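Vunell Family Center - ground floor safety check, May
Checked by: Hsin-yi Fu
Copy to: Mei-kuen Yu

I write OK, NOT OK or WATCH after each point. Comments are below the point when there is something to tell.

1. Entrance and corridor
Front door closes by itself: OK
Door mat lies flat: WATCH
One corner is lifting again. I pressed it down with tape, but the tape is only for the moment.
Corridor free for strollers: NOT OK
Two boxes from the Jornier delivery stood in front of the coat hooks. I moved them to storage. Please ask the driver to use the side door.

2. Playroom
Outlet covers in place: OK
Window opens 20 centimeters at most: OK
Shelf fixed to wall: WATCH
The left bracket can be moved with a finger. It needs a longer screw.

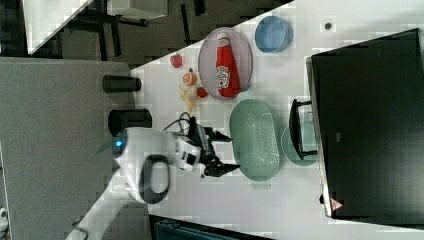
Low gate to the kitchen: NOT OK
The gate is 980 mm wide and the latch does not catch unless you lift it a little. Parents will not know this. Leung repaired the same latch last winter, so maybe it is better to buy a new one.
Radiator guard: OK

3. Surfaces and toys
No sharp edges on hard plastic: OK
Holes and gaps checked for small fingers: OK 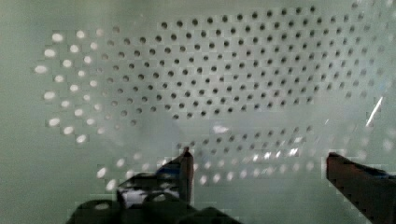
Perforated panel, pale green. Rows of small round holes.

Toy food without cracks: OK
I looked at the pieces one by one. The small ones stay away from the baby group, as before.
Handles firm on pans and tools: OK

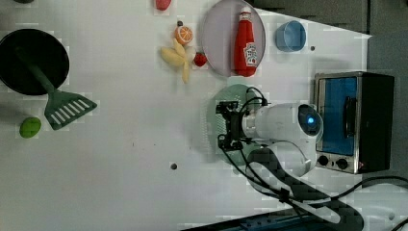
White table with toy food, black frying pan and green spatula.

4. Fire and exit
Extinguisher in date: OK
Exit sign lit: OK
Evacuation plan on wall: NOT OK
The plan still shows the old storage room. Mei-kuen has the new drawing - please print it in large size.
Alarm test: OK
Started at 8:15, before the families came. It was heard in all rooms, but weak in the restroom.

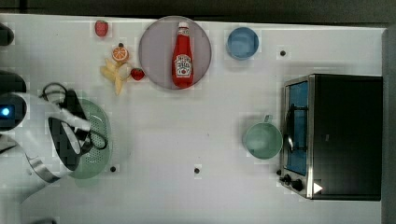
5. Restroom and changing area
Hot water not above limit: OK
Changing mat without tears: WATCH
The seam opens on one side, roughly 6 centimeters. It can be glued one time more.
Cleaning products locked: NOT OK
The Nasis spray was on the sink. I locked it away and spoke with the evening group.

To finish before the next check: gate latch, evacuation plan, shelf screw. The door mat can wait until the new one is ordered.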